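Furner opens up Rusness, its planning software for two-armed robots

17 Mar 2021

I'm Samran Phetsri, I run the software side at Furner, and I've been itching to write this one for months. As of today, Rusness 1.0 is out of private testing and anyone who wants to plan motion for a two-armed mobile robot can get it from us. We're a small shop and this is our first proper release, so please forgive me if I sound a bit giddy!

The short version: you tell Rusness what you want done ("get both hands to that handle, keep the elbows off the cabinet") and it works out where the base should park, how each arm should travel and which arm should go first. You can watch the whole plan play out in simulation, change your mind, and run it again before a real motor moves. When you're happy, the same plan file goes to the robot. There's no second version to maintain, and if you've ever kept two copies of a motion script in step you'll know why I'm making a fuss about that.

We started on it because of doors and drawers. Picking up a cup from a table is a nice tidy problem by now. Big furniture isn't. A tall cabinet fills up most of what the robot can see, the arms get in each other's way, and the base is usually parked six inches too close (ask me how I know). Our old planner treated the two arms as two separate robots that happened to share a body, and it would happily send one of them straight through the other one's elbow. Rusness plans the base and both arms together, as one thing. It's slower to think and a whole lot better behaved.

The part I use most is the tilted view. You can hang the virtual camera wherever you like, including right over the robot's own shoulders, and step through a plan from there. It makes your head swim for the first few minutes. After that you start spotting trouble that the ordinary side view hides, like a wrist that clears a rail by a hair.

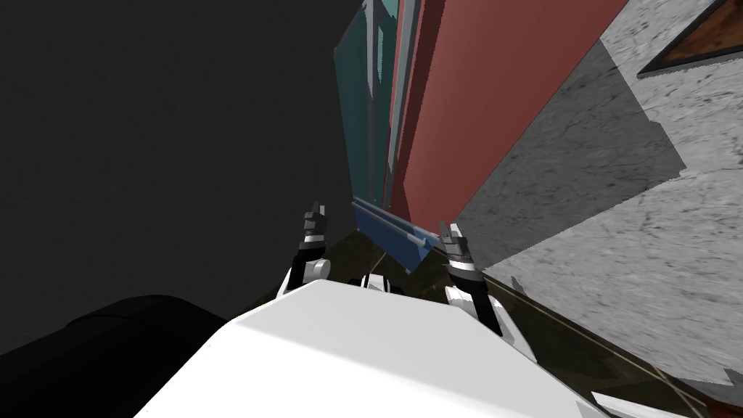 Both grippers near a blue bar at the base of a tall red panel, in simulation.

Now for a few numbers, since my colleagues will be cross if I leave them out. Our test set has 3,003 simulated scenes in it, and every build has to get through the lot before it goes out the door. The scenes mix up panel sizes, colors, floor finishes and lighting, and some of them are ugly on purpose. Each plan gets 60 seconds. If the planner hasn't found an answer by then it stops and tells you which joint or which obstacle it got stuck on, in plain words, so you aren't left staring at an error code.

We also had two groups of outside testers, and I owe them both a big thank you. Srisuk ran Rusness on their cabinet-opening work and sent us 36 bug reports, all of them fair and one of them so long it had its own table of contents. Skammont cared more about the tooling, and they're the reason you can now pause a plan halfway, drag a gripper to a new pose and have the rest of the motion worked out again from that point. I fought them on that feature. I was wrong, and I use it every day.

What's in the download: the planner, the scene editor, the simulator view, a Python interface and 100 of the test scenes so you have something to poke at on your first afternoon. What isn't in there yet is planning for soft things like curtains and cables. We have an early version running here, and it's too flaky to hand to anybody.

Rusness is free for schools and for anyone doing unpaid research. Companies pay by the robot, and you can run as many simulated ones as you like without paying extra. If you were in the private test, your old project files will open, but save a copy first, as the joint limits are stored a new way and they won't go back.

For press questions, a demo over video or a trial license, write to the Furner software team through the contact page and mark it "Rusness". It comes to me, and I do read them.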